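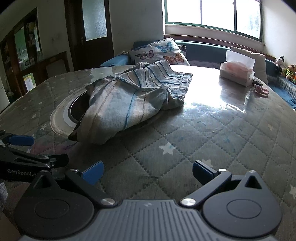 July, 9:40 am – bedroom, Turkdale flat

Bedding tidy, continuing from yesterdays list. Niloufar on laundry, me on the bed.

Order for today:
striped cloth off first, check if towel or shirt, fold or wash pile
round thing next to it – ask Duangjai where it lives
plastic sheet off the far part, fold, keep
quilted cover: blue ink mark. Try cold water and dish soap, blot, dont rub. Leave 20 min. If still there try again before it goes anywhere near the dryer

Pillows: butterfly one stays at the headboard, beige one needs a case, Niloufar says there's a spare in the Olta box. Blue cushion back beside the butterfly one.

Cow and the yellow-green guy stay on the ledge, last time they got put in a closet and it took an hour to find them. Small pink toy goes with them. Tissue box – move to nightstand if there's room, otherwise leave.

Blue blanket: fold in thirds, foot of bed. Shake out on balcony first.

Duangjai wants the window open while we work, fine by me but sill needs wiping befor anything gets set on it.

Still to buy: stain remover, 16 hangers, mattress protector (measure!!)

Spare key back to D. Luangrath by 4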